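Fliltbridge open day, part two: the checkout bench

I spent most of the October open day at Fliltbridge at one station, the Lollau checkout bench. Dennis Yeoman ran it from mid-morning until they shut the doors. The task is retail handling: take an item from a shelf, present it to a barcode scanner, put it in a basket.

Hardware first. Two white arms share a long table, and the stock sits on clear acrylic tiered stands. The scanner is an ordinary orange and black handheld. The Walkers shortbread is the longest item and lies flat at the front of its stand. According to Dennis, small packets give the planner more trouble than boxes, and jars depend heavily on grip height.

The software is Drotance, version unknown to me. Dennis quoted 1,480 logged attempts on this layout, of which 361 used both arms. A full cycle takes up to 135 seconds when the item has to be turned to find the code. I asked about failure rates per item and was told they are not being published yet.

Lleucu Gethin handled questions on calibration. Her procedure uses 10 reference poses per arm and is repeated whenever a base is moved. I would have liked to see residuals, but there was a line behind me. 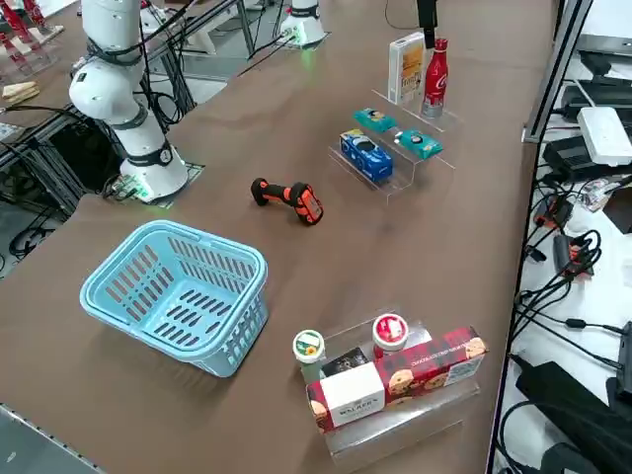
The Hapeta talk

Anil Thomas spoke upstairs at 2 p.m. on gripper wear. The slides were dense and the room was warm. His main point was that pad replacement should follow contact force history instead of hours run. I have asked him for the plots and will post them if he agrees.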